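Software Engineer, Manipulation Planning and Control
Lomiron, Estside site
Full time, 3 year fixed term

Lomiron invites applications for a software engineer to join its Food Handling group at Estside. The group writes the perception, planning and control software used in Bawa, our system for picking and placing chilled and packaged food. The post reports to Naa Amegashie, Head of Manipulation Software.

The successful candidate will take over the grasp planner and the force controller that runs beneath it. Wrapped food is a demanding subject for both. Clear film reflects light and upsets depth estimates, soft items change shape under load, and a grip that suits one product may crush the next. The planner must choose a contact point from wrist camera images and pass a force limit to the controller - at present these two stages share very little information, and closing that gap will be the main task of the first year.
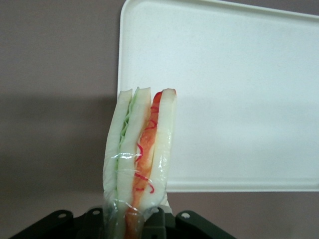 The post holder will also maintain our regression suite, which replays 1,349 recorded grasps against each new release, and will work with Edem Yakubu on the tools used to label and search those recordings. Occasional travel to our partner site at Redau will be required.

Applicants should have:
- a degree in computing, engineering or a related subject, or equivalent experience
- sound working knowledge of C++ and Python
- experience of motion planning, force control or camera calibration on a physical robot
- the ability to write clear technical documents in English

Experience with handling soft or deformable objects is desirable but not required.

Applications should consist of a curriculum vitae and a covering statement of no more than 600 words, addressed to Corina Oprea, Recruitment Office, Lomiron, Estside. The closing date is 23 July 2018. Informal enquiries about the post may be directed to Tetteh Agyeman. Interviews will include a short code review exercise, and reasonable travel costs will be repaid.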